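Home | Issues | Authors | Subscribe

This site uses cookies. By staying on this page you accept their use.

December - Zarkthorpe Sports Research Group

4.2 Attendance after a mid-season release

We compared gate figures for the Histham and Clatley football clubs before and after each released a starting player during the season. Histham let its player go after the fourth home game, and Clatley did so after the sixth. Both clubs played all of their home games on Sunday, so day of the week was not a factor.

Mean attendance at Histham was roughly 3000 before the release and 2455 in the games that followed. Most of the drop came in the first two games - after that the numbers leveled off. Clatley showed no clear change. Its season ticket base is larger, and ticket scans there do not separate walk-up buyers from season holders, which limits what we can say about casual fans.

We also looked at roster moves. Across the two clubs, 23 players changed status during the season, and 10 of those changes came within a month of the release. Coaches filled the open spot from the practice squad in both cases. We did not find that the timing of the announcement mattered, though two clubs are too few to settle the question. Weather and the strength of the visiting team were entered as controls, following Du, and neither changed the result for Histham. 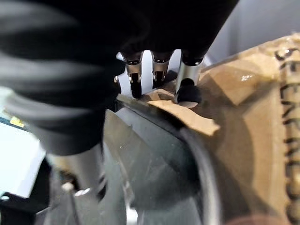 Figure 3. Gripper with metal fingertips against a brown cardboard box.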